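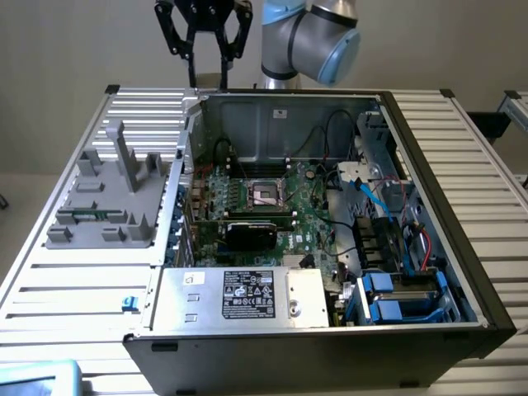
Tower on its side, panel off, socket open. Board says DELL.

Bench checklist: open desktop, processor out
Bench 9, Friday, checked by me (Zübeyde Karakaya)

I fill these in for every machine that gets opened on the Brodska benches, and I'm told my comments run long. Sorry, they're going to run long again! Skip to the open items at the bottom if you're in a hurry.

BEFORE YOU TOUCH ANYTHING

1. Wall plug out, power button held down for a few seconds.
OK. I do this even when somebody swears they already did it.

2. Wrist strap on and clipped to bare metal.
OK, but the strap is getting stretchy. I've put a new one on the Hullier order.

3. Tower lying flat, open side up, not hanging over the bench.
OK. These slatted tops are great for clamping things and terrible for small screws, so please use a tray. I lost one down a slot in February and I'm still a little mad about it.

4. Side panel stored where it can't get stepped on.
OK. Mine goes on the shelf behind me, edge down.

INSIDE THE CASE

5. Power supply seated, label readable.
OK. Black label, white print, all the certification marks where you can see them. Please don't open the power supply itself, ever. If one is bad it gets swapped whole.

6. Graphics card sitting level in its slot.
OK by eye. I didn't pull it. If you do, remember the little latch at the end of the slot (I've seen people yank, and it hurts to watch).

7. Drive cables.
One red, one light blue, both running down toward the drives. I like the two colors - makes it so much easier to put things back the way they were. Comment only, no action.

8. Black cables by the back wall.
Watch. They loop up and over, and a loop like that will happily catch a sleeve. Tuck them before the panel goes back on and keep them away from any fan blades.

9. Coin battery on the board.
Present. I have it down for a voltage check along with the others in batch 307.

THE SOCKET AND THE CHIP

10. Retention frame open, nothing resting on the socket.
OK. No tools over an open socket, no coffee, no leaning across to grab a pen. If you're leaving for lunch, cover it.

11. Chip parked somewhere safe.
OK, and nicely done. It has its own gray printed holder next to the case, so it isn't lying loose on the metal.

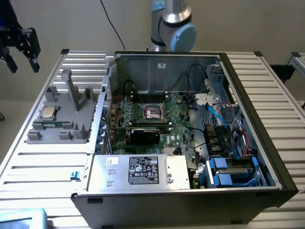 Chip in its holder to the left of the case. Blue drive carriers at lower right.

12. Chip handled by the edges only.
Can't tell from looking, so I'm leaving the box blank. Fingerprints on the metal lid wipe off with a Drallex wipe, but keep the wipes away from the underside.

13. Line up the corner mark before lowering the chip.
Not done yet. Let it drop in under its own weight. If it wants pushing, stop and look again!

14. Drive carriers pushed all the way home.
To check by hand. Blue ones, stacked in the cage. Give each a gentle press until it stops.

OPEN ITEMS

Wrist strap, replace.
Cables at the back, tuck before closing.
Coin battery, voltage check.
Box 12, whoever took the chip out please initial.
Yao thermal paste, we're down to the last tube on the shelf.

Leave this sheet with the machine until the panel is back on, then drop it in my tray.

Z.K.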